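About Vellex

Vellex is an independent guide to science fiction television. We write episode notes, keep cast and crew lists, and check the science where a script gives us something to check. The site went up in June with notes on one series, the space station drama Lerkov, and has grown to cover 73 shows.

We watch every episode at least twice before the notes are posted. The first viewing is for the plot. The second is for dates, ship names, star positions and anything that conflicts with an earlier episode.
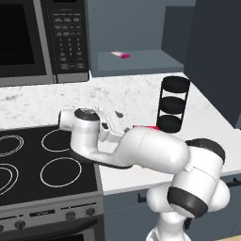 Razia Yousafzai: I used the Lerkov notes to settle an argument over which season the second reactor first appears in. The page had the episode, the line and the later episode that contradicts it.

Corrections come in most days, and we read all of them. If a reader is right, the page is changed and the old wording stays in the page history. So far 568 corrections have been accepted - most of them concern guest actors who were credited under two spellings.

What we don't do

We don't post leaked scripts, and we don't score episodes out of ten. Each page does end with a short opinion, signed by the person who wrote it. Two writers may disagree on the same episode, and then both opinions run.
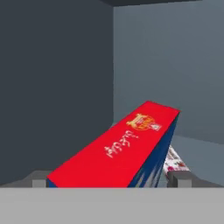

How we are paid for

Vellex carries no advertising. Members pay a small yearly fee, and there were 2,781 of them as of December 2022. The money goes to hosting, discs and the occasional out-of-print companion book. Members get the yearly printed index, with a run of roughly 1,000 copies. Everything on the site itself is free to read.

New writers start with a single episode of their choice. Send the draft as plain text, with time marks for any line you quote. 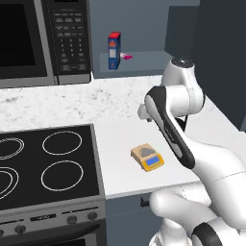

Vellex | Continuity Desk

The desk is run by Maham Abbasi. It keeps the master timelines for Lerkov, Breturby and the three Kakakhel miniseries, and answers questions about conflicting dates. Please give the series, season and episode number when you write. Replies usually take a week, longer when a new season is airing.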